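Drellix lanza en septiembre un servicio de préstamo de vajilla para bodas, ferias y comidas de empresa

La empresa pondrá a disposición de sus clientes 66 modelos de platos, fuentes y cuencos, con recogida y lavado incluidos en la tarifa

Drornitz, septiembre. La empresa de menaje Drellix abre este mes un servicio de préstamo de vajilla dirigido a organizadores de actos, restaurantes de temporada y particulares. El servicio funcionará desde el almacén de Drornitz y atenderá también los pedidos de Trokow, donde la compañía mantiene su tienda.

El cliente elige las piezas por catálogo, las recibe la víspera del acto y las devuelve sin fregar. Drellix se encarga del lavado, la revisión y el almacenaje. La tarifa se calcula por pieza y por jornada, con un pedido mínimo de 22 piezas. Las roturas se facturan aparte, según una tabla que se entrega con el presupuesto.

«Nos llegaban peticiones de gente que quería vajilla para un solo fin de semana y acababa comprando desechable», explica Jörg Hagedorn, director comercial de Drellix. «Hemos preferido ofrecerles una vajilla de verdad y ocuparnos nosotros de lo pesado, que es fregar y guardar.»
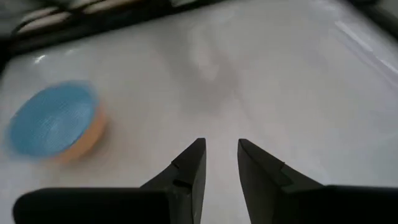

El catálogo se ha organizado por colores, y no por colecciones cerradas, para que cada cliente pueda mezclar piezas. Según Hugo Guérin, responsable de la selección, las consultas de los organizadores suelen empezar por el mantel y terminar por el cuenco. Un interior azul celeste como el del cuenco de la foto se distingue bien sobre una mesa blanca y brillante, y Guérin lo recomienda para ensaladas claras, arroces y postres de leche. Para manteles oscuros aconseja tonos crudos. Las combinaciones se pueden probar antes de firmar el pedido, con cita previa, en la tienda de Trokow.

El servicio contempla dos modalidades. La primera, pensada para actos de un día, incluye entrega por la tarde y recogida a la mañana siguiente. La segunda es un abono mensual para locales que amplían mesas en temporada alta y permite cambiar de modelo una vez al mes sin coste. En ambos casos el transporte dentro de Drornitz y Trokow está incluido; fuera de esas dos localidades se presupuesta según la distancia.

Las piezas viajan en cajas con separadores que el cliente debe conservar para la devolución. Rüdiger Görtz, jefe de almacén, pide que se retiren los restos de comida antes de guardar los platos y que no se apilen cuencos de distinto diámetro. Las piezas con desportillados se apartan del préstamo y se venden a precio reducido en la tienda.

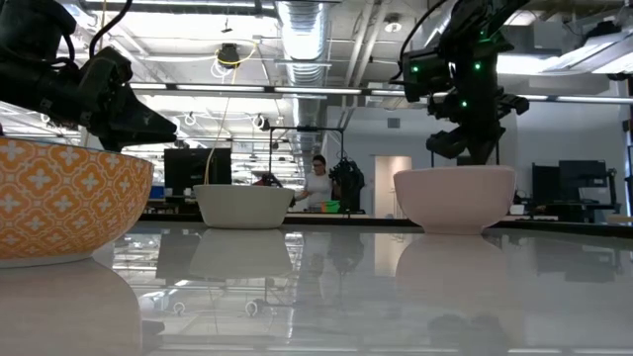

Cuencos en naranja con motivos blancos, blanco roto y rosa pálido.

El lavado se realiza con el equipo de la firma Haddadin, instalado en el almacén antes del verano. Drellix ha contratado a dos personas para el turno de tarde, dedicado a la revisión y el embalaje de los pedidos. Hagedorn prevé ampliar el catálogo con fuentes de servir y jarras cuando termine la temporada de bodas. De momento no se prestarán cubiertos ni cristalería.

Las reservas pueden hacerse ya en la tienda de Trokow o por teléfono, de 9.00 a 14.00. Se recomienda reservar con antelación los pedidos grandes. Para anular sin gastos hay que avisar antes de que el pedido salga del almacén.

Contacto para prensa: Jannik Lenz, departamento de comunicación de Drellix, Drornitz.

Comentarios

Alfredo Dagdag
¿El pedido mínimo cuenta las piezas en total o por modelo? Somos pocos a comer y me interesaría llevar cuencos y platos llanos mezclados.

Drellix Comunicación
Hola, Alfredo. Cuenta el total del pedido, se pueden mezclar modelos.

Marisa
El naranja con dibujo me gusta mucho, ¿se vende también o solo se presta?

vecino_trokow
A ver si se animan con las copas, que es lo que más se rompe en mi casa.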